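Orkau Original Art Board > Buying and Selling > Is a commission "worth" less than a published page?

inkwell_marge
I've been collecting comic art for 23 years, mostly pencils and the odd painted cover, and I still can't settle this one in my own mind. A dealer offered me a lovely Tuulikki Ahonen pin-up of the Prillorness heroine, fully inked, but it was drawn as a private commission and never saw print. He wants the same money as an interior page from the series. Would you pay it? I keep going back to look at it, which probably tells you something!

PanelBorder60
Hello Marge! I wouldn't, and I say that as somebody who adores her work. A published page has a history -- you can pull the issue off the shelf and lay it beside the original. A commission is a nice drawing. If you ever have to sell, you'll find out how few people want it at that price.

gutterspace
Oh, I have to disagree with you there, Panel. Have you looked at the interiors lately? Half of them are talking heads and a car. I'd take one good full figure over four pages of folks standing in a kitchen, and I'd be happier every morning walking past it.

PanelBorder60
Happier, sure. We were talking about price, though.

old_bristol
Both of you have a point, bless you. Marge, ask the dealer if it's signed to anybody. My Mac Mathúna piece says "To Dennis" in big letters and I'm not Dennis, and I got a very kind discount for it. Also ask what board it's on. She used Atano board for years and it has held up beautifully, while her marker work on thin paper has gone brown on me.

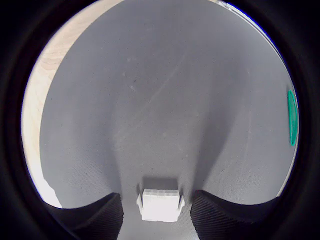
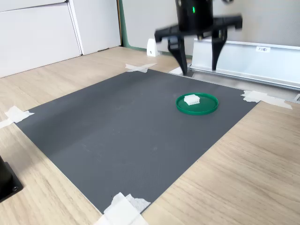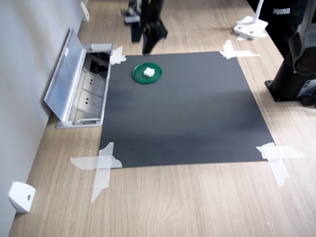
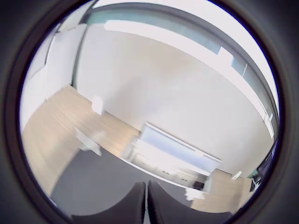
Anyway, the other thing I'd want to know is how it's been stored. Mine lived in a hallway with a window for 28 months before I knew any better, and the blacks went a sort of tea color. Take it out of the sleeve if he'll let you, and look at the back too.

inkwell_marge
Thank you, all of you. No dedication that I could see, but I'll ask about the board. I think I'll offer him a bit under and see how he takes it.

gutterspace
Don't wait till November, Marge. Somebody else will have it by then.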